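Manuals > Tanasarn Play and Learning > Duno Shape Board > Set-up and Use > Section 4

4 Setting out the board and fitting the pegs

This section covers the Duno shape board as supplied by Warnton under part number 3067, and the black peg holder, part number 2416. Read Section 3 (Unpacking) first. The travel case and the spare peg pouch are covered in Section 6.

4.1 Before you start

Use the board on a flat, level surface. A plain surface in a pale colour is preferred, as the openings are easier to make out against it. Do not set the board on carpet, on a folded cloth or across the join between two tables.

The board is foam. It can be used with either hand and from any side, but the instructions in this section assume that the user faces one long side.

CAUTION: Do not set the board down on top of a loose peg. The foam will take a dent and the dent may not come out.

4.2 Placing the board

1. Lift the board by its two short ends.
2. Lower it flat onto the work surface with the holes facing up.
3. Press down lightly at each corner. If the board rocks, lift it and clear whatever is underneath.
4. Turn the board until the star-shaped hole is where the user can reach it without stretching. The star is the reference point for the rest of this section.
5. Look down through the larger holes. The work surface should be visible at the bottom.

The star hole can be found by touch. The cluster of three small round holes lies close by and is often mistaken for a single opening by first-time users. Each of the three is a separate hole and takes its own peg.

4.3 Fitting a square peg

1. Take the peg by its upper half.
2. Hold it upright over a square hole and lower it until the end touches the foam.
3. Turn the peg until its flat sides line up with the sides of the hole.
4. Let the peg drop into the hole under its own weight. If it stops short, apply light pressure straight down.
5. Release the peg.

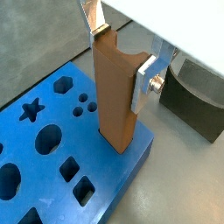 Some square holes are set at an angle to the others and look like diamonds. A peg brought straight across from another square hole may need to be turned before it will enter. Turn the peg, not the board.

A square peg stands well above the top face when fitted. Keep sleeves and cuffs clear of fitted pegs when reaching for the far side.

NOTE: A tight fit is normal on a new board and eases with use. Do not trim the foam. Do not use talc, oil or soap in the holes.

4.4 Fitting a round peg

Round pegs do not need to be turned. They do need to be upright. A round peg that enters at a lean will bind against one wall of the hole and can tear the rim.

1. Choose the hole before picking up the peg. The board has round holes in more than one size, and an oval hole will accept the end of some round pegs without holding them.
2. Pinch the peg near the top.
3. Bring the peg over the board with the lower end clear of the foam.
4. Check that the peg is upright from the front and from one side.
5. Lower it into the hole and let go.

If the peg touches down beside the hole, lift it clear and start again from step 3. Do not drag it across the top face. Dragging leaves scuffs, which do not affect use but cannot be removed.

4.5 Using the peg holder

The black holder consists of a flat base plate and an upright back plate with a curved dip in the top edge. Place it in front of the board and to the left.

1. Set the base plate flat, with the back plate on the side nearer the board.
2. Check that both screws in the base plate are tight.
3. Leave enough room between holder and board for a hand to pass.

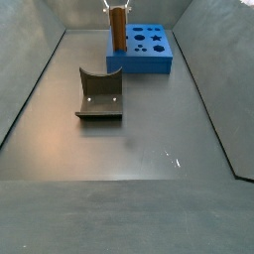
Figure 4-2. Round peg held upright over the blue board; peg holder in front and to the left.

CAUTION: The upright plate has two raised corners. Do not lean on it or use it to carry the assembly.

4.6 Removing pegs

Pull each peg straight up. If a peg will not move, hold the board down with a flat palm beside the hole and pull again. A peg that has sunk too far to grip can be pushed up from underneath once the board has been lifted.

4.7 Cleaning

Wipe the board with a damp cloth and stand it on a long edge to dry. Wipe the pegs separately. Keep all foam parts away from heaters and direct sun. Hekska foam cleaner, part number 880, may be used on the top face for marks that a damp cloth will not lift.

For replacement pegs, quote part number 162 and the shape required.

Section 4 last revised 25 Nov 2025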